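vukine-divisions

Division records for the Groltstead town assembly, one row per member per vote. Plain CSV, UTF-8.

What's in it

divisions.csv - 1,063 rows
members.csv - 53 rows, 50 seats plus replacements mid term
motions.csv - title, stage, result, short summary

Columns in divisions.csv: motion_id, member_id, vote, party_at_vote. Vote is aye, no, abstain or absent. party_at_vote is the party on the day, so don't join on members.csv for that, it only has the latest one. Oberholzer group members show up as OBH up to the split and OBI after.

Source

Minutes scraped from the assembly site, then fixed by hand. The April minutes are scanned paper and the OCR was bad. Names with hyphens got chopped in two, should be all merged now.
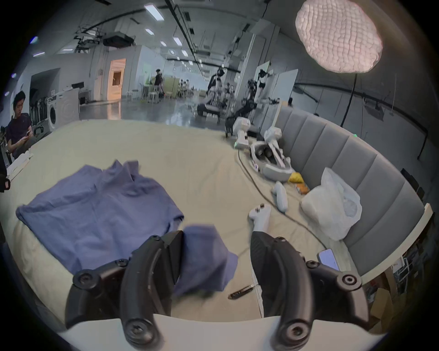
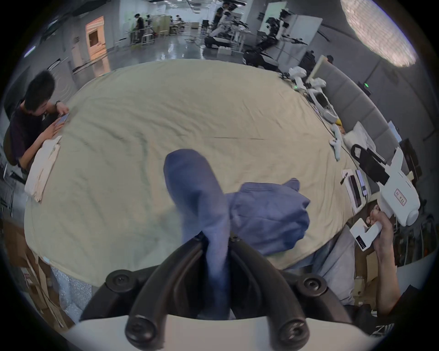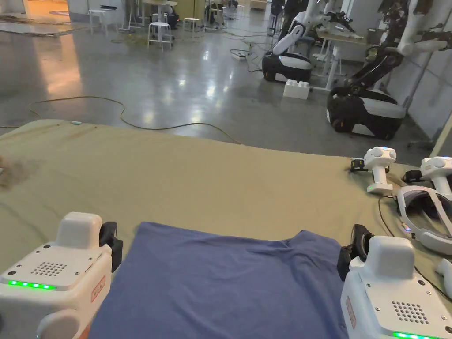
Blue fabric in all three.

Known problems

- 8 motions have no named vote, just "carried". They are in motions.csv only.
- Absent and excused are the same thing here. Minutes dont separate them before the Prakport bypass debate so I collapsed everything.
- Confidence votes are coded from the mover's side. Aye = against the mayor. Check before you plot anything!
- Amendments withdrawn on the floor: left out.
- Summaries are mine, written fast, proably too short for the budget ones.

Not for

Guessing how somebody would of voted while absent. Party discipline scores on the small groups either, too few rows.

Updating

Run fetch.py, then clean.py, then look at rejects.txt by eye. Rejects go into fixes.csv with the motion_id. Re-run clean. Corrections welcome, please quote the page of the minutes.

License: CC BY 4.0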